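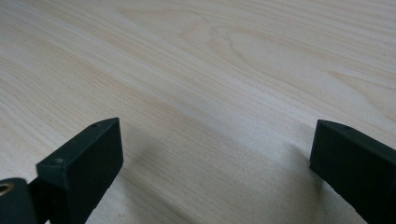 New tables are in at the Ilura community room

If you've been to the Ilura community room on Guvesow Street in the past few years, you'll remember the old tables. Gray tops, chipped corners, and one that rocked so badly I once lost a full bowl of soup to it. Well, they're gone! As of this month we have seven new wooden ones, and I got to spend a morning there before the doors opened to the public.

I'll admit I went straight for the tops. They're pale, somewhere between cream and beige, with a matte finish that doesn't throw the ceiling lights back in your eyes. What I like best is the grain. There are long curving streaks with a bit of pink and tan in them, and then you hit a patch of stretched-out ovals, one inside the other, and your finger just wants to follow them around.

The tables were built by Nurnel, the small woodshop out past the rail yard. Man-sik Seo, who runs it, told me he turned down a glossy finish the center had asked about at first. "Kids draw on these, people play cards on these," he said. "I wanted something you could lean on all afternoon and not stick to."

Each table cost $745, and $400 of that came from the spring rummage sale. The rest is from the center's regular furniture budget. Omid Naseri, who handles bookings, says the room gets roughly 200 visitors in a normal week, and more once school lets out in June, so they should get plenty of use.

A few house rules come with the new furniture. Hot dishes go on a trivet (there's a stack by the sink), and the painting group will be putting down cloths. A-yeong Ra, who leads that group, didn't mind a bit – she told me she'd been taping newspaper over the old tops for years anyway, mostly so she didn't have to look at them.

The old tables aren't headed for the dump, either. Two went to the bike repair club, and the others are free to anyone with a truck and a strong back. Ask for Omid at the front desk before 4 p.m.

The room is open again from 9 in the morning, and the chess crowd has already claimed the spot by the window.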